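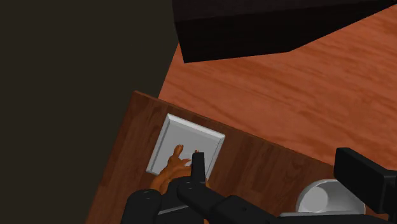
How a School Buys a Robot Arm

A robot arm costs a lot of money, so a school has to plan before it orders one. A plan for spending money is called a budget.

Start with the job. Skunddale School wanted an arm that could pick up small things from a plate and put them in a bowl. That told the school two facts: how far the arm must reach and how much it must lift. An arm that can lift a car engine would be a waste.

Next, try the job on a computer. A program that copies how real things move is called a simulation. In a simulation you can change the gripper, which is the robot's hand, without paying for a new one. You can also move the plate or swap the table.

Then write down every cost. Skunddale's list looked like this:

Arm (Dokorach, small size): £1196
Gripper with two fingers: £300
Spare finger pads: £19
Delivery from Gelstead: £15

Add them up and you get £1530. The arm is the biggest part of the bill, but it cannot pick anything up until the gripper is fitted.

Some costs come later. Pads wear down and cables break. Ewan Lindsay, who teaches computing at the school, keeps a separate page in the budget for repairs.

Last, compare sellers. The school also asked a firm called Grewal for a price. A price given before you buy is a quote. Check that each quote covers the same parts, and look at how long the seller will mend the arm for free. Skunddale placed its order in July.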